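Ticket 1681: Toothpaste tube will not stand up in caddy
Opened by: Imani Urio
Assigned to: Obadia Obura
Product: Grirby bathroom caddy, small, light grey
Priority: Low (changed from Urgent by Godfrey Bakilana)
Status: Closed, with reservations

Imani Urio wrote:
The toothpaste leans. I put it in upright, go off to do something else, and come back to find it lounging against the rim like a man at a bus stop. The toothbrush leans too, but I gather toothbrushes are meant to. I have tried the caddy the other way round. I have also tried being stern with it. Please advise before the new bathroom shelf goes up, as I would like to know what I'm putting on it.

Obadia Obura wrote:
Thanks Imani. Which way up is the tube? And is it a full one? The Grirby is fussy about both.

Imani Urio wrote:
Crimped end up, cap down. It's a fairly new tube. I have set the whole business out on the table, away from the basin, so that the basin can't be blamed.
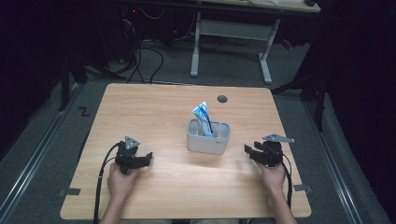
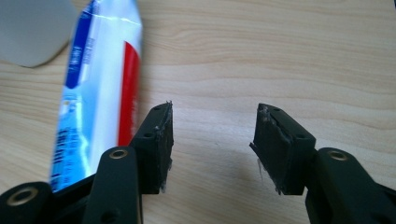 Tabletop, pale wood, both times.

Obadia Obura wrote:
Right, I've been through the usual list.

1. Caddy on a level surface. Put a marble on the table if you have one. If it rolls, the ticket belongs to whoever looks after the table.
2. Take everything out, rinse the caddy and dry the bottom. Old toothpaste sets like grout and will tip a new tube nicely.
3. Tube back in first, cap down, pushed right to the bottom. Brush second.
4. If it still leans, swap their places.

Imani Urio wrote:
No marble. Used a grape. The grape stayed put, and has since been eaten, so please don't ask for a second reading. Step 2 produced a blue crust I would sooner not discuss. After step 3 the tube still tilts a little to the left. Step 4 made the brush fall out.

Awuor Temba wrote:
Butting in - I have the same caddy and gave up on straight in April. A folded bit of flannel under the cap does it. Change the flannel now and then or you'll have a different ticket.

Imani Urio wrote:
Flannel fitted. Tube is upright enough that you would have to be looking for it. I am, unfortunately, looking for it.

Obadia Obura wrote:
Can I close this?

Godfrey Bakilana wrote:
Please do. It's been open for 5 days and it is toothpaste.

Imani Urio wrote:
Close it, then. I'll reopen if it goes over when the shelf is up. Does anyone know whether the flannel can go in a hot wash?

Awuor Temba wrote:
Mine does, 60 degrees, with the towels.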